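Darkholm College, Department of Hospitality and Food Studies
Course handout, September
Prepared by Fidelina Henao; revised by Janelle Gatchalian

This site uses cookies to remember your preferences. By continuing to read, you accept their use.

UNIT 3: STOCKS, BASE SOUPS AND PORTION CONTROL

3.1 Purpose of the unit

Students completing this unit are expected to prepare a white stock and a brown stock, to hold each safely, and to serve soup in even portions during a full lunch service. The unit is assessed by one written paper and one practical session. Students who missed Unit 2 (Knife Work) must speak with Mr. Marty before attending the practical.

3.2 Terms used

Stock: a thin liquid made by simmering bones or vegetables with herbs. It is not salted at this stage.
Broth: a liquid made with meat as well as bones, and usually seasoned.
Mirepoix: onion, carrot and celery, cut to a size that suits the cooking time. The usual proportion is 2 parts onion to one part each of carrot and celery.
Reduction: simmering a liquid uncovered so that water leaves it and flavor is concentrated.

3.3 Method for white stock

Rinse the bones and cover them with cold water. Bring the pot slowly to a simmer and skim the surface. Add the mirepoix and herbs once skimming is complete. Keep the liquid at a low simmer; a hard boil breaks fat into the stock and makes it cloudy. Chicken bones require 3 hours. Strain without pressing the solids.

For brown stock, roast the bones first until evenly colored, then proceed in the same way. Scorched bones will give a bitter result and should be discarded.

3.4 Cooling and storage

Divide the strained stock into shallow pans and stand these in an ice bath, stirring from time to time. Label each container with the contents, the date and the student's initials. Unlabeled containers will be removed from the cold room by the duty instructor. The cooling log kept by Ms. Onu must be signed before students leave the kitchen.

3.5 Portioning

A portion is set by the recipe card and measured with the ladle named on it. One pot holding 2,000 milliliters of finished soup should yield eight portions of 250 milliliters. Fill the bowl of the ladle level, wait for drips to fall back into the pot, and pour close to the dish. Stir from the base of the pot before each portion so that solids are shared evenly. Students should record the planned yield beside the true yield and explain any difference in writing.

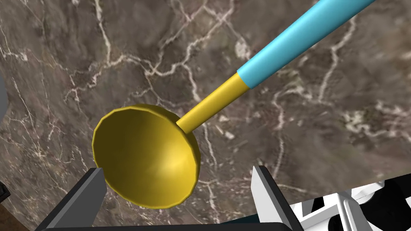
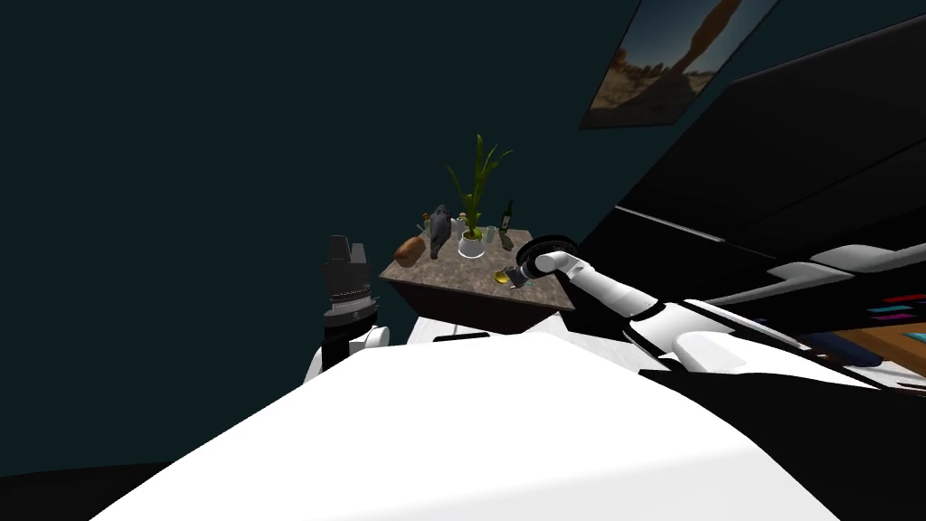

3.6 Written assignment

Answer both parts in full sentences.

(a) Explain why stock is left unsalted until it is used in a finished dish.
(b) Describe the effect of a hard boil on a white stock, and state how the cook may prevent it.

Papers are to be handed to Mr. Lecomte by 12 noon on the final day of the unit. Late papers require a signed note from the department office.

Last updated: September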